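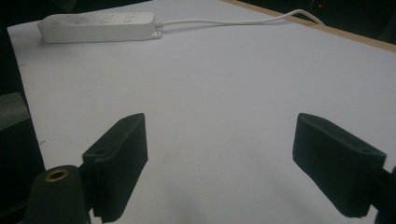

Fulero is looking for people to join our Saturday repair table at Pettigrew Hall! We start on December 14, 2024, and you don't need any experience, just a lamp, radio or toaster you'd like to get working again. Tables are big and flat with plenty of elbow room, and a four-outlet power strip sits right up on top, so you can plug in without crawling around on the floor. Tools are on us.

Sessions run 2 hours and we have room for 65 people (kids are welcome with an adult). Want in? Leave your name at the Pettigrew front desk and tell us what you're bringing. We can't wait to see it!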